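The Open Day

Unit 24

The invitation said ten o'clock and there would be pastries. I got to Nomport at twenty to, drove past the turning twice, and parked between a skip and a van with Makhubela Catering on the side. So the pastries at least were true.

My brother-in-law had put my name down. He sits on something at the council to do with home care and he thinks I should keep an open mind. I ran a care agency for most of my working life and I have been shown a good many things by people who wanted me to keep an open mind. A bed that turned you over. A pill box that rang your daughter. A floor, once.

Kernance had the whole of Unit 24. In the lobby a girl gave me a lanyard with my surname spelt wrong and a leaflet headed Primelau: Help In Every Room. On the front an old man with very good teeth was looking out of a window. I turned it over to see what it cost. It didn't say.

"Are you in the sector?" said the man next to me. He had a plate with two pastries on it and was guarding them with his elbow.

"I was. You?"

"Daniyal Kazmi. I do insurance. If one of these breaks somebody's wrist, I'm the one who gets the letter."

"Do they break wrists?"

"I don't know," he said. "That's why I came."

We stood by the radiator. It was March and the lobby doors kept opening for people who hadn't decided whether they were coming in. I asked him which bit he wanted to see and he said the bathroom, because every claim he had ever really worried about started in a bathroom. I said the same went for every phone call.

Mr Lozano Begins

They put us in a room with a big screen at one end and grey chairs in rows. I had expected a robot. I looked round for one, and so did the woman in front of me, who had brought her son, and the son asked out loud where it was.

"Good question!" said the man at the front. He was called Hugo Lozano and he wore a jumper with a zip. He was younger than my car insurance, as my mother used to say, and he seemed to like the boy, which I put down in his favour. "What we're going to show you today is where the robot learns. We build homes on the computer. We build the arm on the computer too. Then it practises, all night if we want it to, and if it drops a glass there's no glass to sweep up."

"And no house," said Daniyal, fairly quietly.

"Sorry?"

"I said there's no house either."

"There are 2,000 houses," said Hugo Lozano. "Well, rooms. We can change the walls, the floors, where things are. It never sees quite the same one twice."

He had a way of opening his hands when he gave a number. A man with a notebook wrote it down. I have noticed that about numbers at these things. They get written down and the questions don't.

He showed us a kitchen first. Then he showed us a chart, which went up. Then he talked for a long time about cups. There are a great many sorts of cup, it seems, and he was fair about it, he said they had trouble with the thin ones. I thought of Mrs Ferris on Quay Road, who would only drink out of a shaving mug, and whether anybody had thought to build that. She kept her teeth in another one just like it. You learned which was which by the chip in the handle, and if you got it wrong you heard about it till Easter.

I put my hand up.

"What does it do when the person's in the way?"

"There's no person in the practice rooms at the moment."

"There's a person in the bathroom generally," I said. "That's why it's a mess."

Some people laughed, and I was sorry, as it hadn't been meant that way. Hugo Lozano didn't laugh. He wrote it on his hand with a biro. I had never seen anybody at a demonstration write on his hand.

The Bathroom

"You asked for bathrooms," he said to Daniyal, who hadn't, or not to him. He must have been listening in the lobby.

The screen changed. Dark green walls, a wooden floor, a corner of a bathtub. A white lavatory in the middle with its lid shut. I'll say this, it was a decent green. I had a hall nearly that colour once and it made everyone look unwell.

"Whose banana is that?" said the boy.

There was a banana on the lavatory lid. His mother told him to shush, but it was a perfectly good question and better than most of mine.

"It's clutter," said Hugo Lozano. "The computer picks things and puts them down. It doesn't know what goes in a bathroom. We leave it like that so the arm has to deal with whatever's there."

"Is that a chilli?" said the woman.

"It might be. I'd have to look it up."

I leaned across to Daniyal. "In thirty years," I said, "I have found a hearing aid in the butter and a budgie in the airing cupboard. I've never found a banana on the toilet."

"You'd have had to fill in a form," he said.

"I'd have had to fill in two."

The arm came off a dark counter on the right. It looked far too big for the room. If you'd put it in any bathroom I ever worked in you would have had to climb over it to reach the taps, and I said so, and Hugo Lozano said that the arm in a real home would be a different size and might go on a rail. Might, I wrote, on the back of the leaflet. I had begun to make a list of the mights. There were five by then, counting the one about the price.

"So what's it after?" said Daniyal.

"The little clear thing on top of the cistern. Between the loo roll and the bottle."

I had to put my other glasses on. I could make out the roll, standing on its end, and the brown bottle leaning over as if it had been there since a party. The thing in between I could barely see at all. It was pale and flat and you could see through it, and it could have been a bit of plastic or a bit of glass.

"What is it?" I asked.

"Clear things are hard," he said, which wasn't what I'd asked. "The cameras don't like them. I picked this one on purpose. I could have shown you it picking up the banana."

He stopped it there, with the fingers open a little way just over the thing. He went and stood beside the screen so that we could all have a look. The arm hung in the green room as still as a coat on a hook, and behind me a chair creaked, and somebody's stomach.

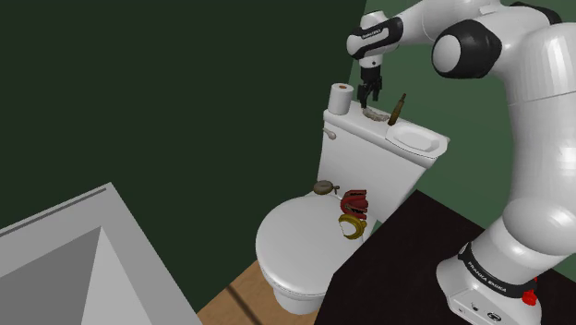
What It Did Next

"Go on, then," said the boy.

"In a second. I'd like you to guess." Hugo Lozano put his hands in his pockets. "Hands up if you think it gets it."

Most of the room put its hands up. People are polite when they've been fed. Daniyal kept his down and so did I. The boy put up one hand, then swapped it for the other, as though that made a difference.

"It's had 1,310 goes at this one," said Hugo Lozano.

"And how many did it get?"

"Let's watch."

I looked at him and not at the screen. It's an old habit. When a new girl was giving a wash for the first time I never watched the flannel. He had gone up on his toes a bit. There was a sound from the back row, a sort of oh, and then some clapping that started and thought better of it.

"It nudged it," said Daniyal. "It's gone behind the bottle."

"Yes," said Hugo Lozano. He came down off his toes. "It does that."

He could have shown us one where it worked. He must have had one. I thought about that while the man with the notebook asked when the thing would be on sale, and somebody from the back of the firm came forward and answered over the top of him with a date in it, and a smile like the man on the leaflet.

Car Park

The catering people were loading their trays when I came out. I'd taken a pastry in a napkin for later. I wasn't won over and I told my brother-in-law so that evening, and he said I hadn't given it a chance, and I said I'd given it two hours and the petrol.

But Hugo Lozano had followed me out without a coat. He wanted to know about the person in the bathroom.

"Where would they be standing?" he said. "Typically."

"They wouldn't be standing."

"Sitting, then."

"Holding on to something," I said. "The basin, usually. Or you. And they'll let go of it without telling you."

He looked for somewhere to write. His hand was full, so I gave him the leaflet, with my mights on it, and he leaned on the roof of my car and wrote underneath them. He asked what else. It was cold and I wanted to get ahead of the school traffic. I told him about the butter, and then I told him about Mrs Ferris and the two mugs, and he asked me which side the chip was on.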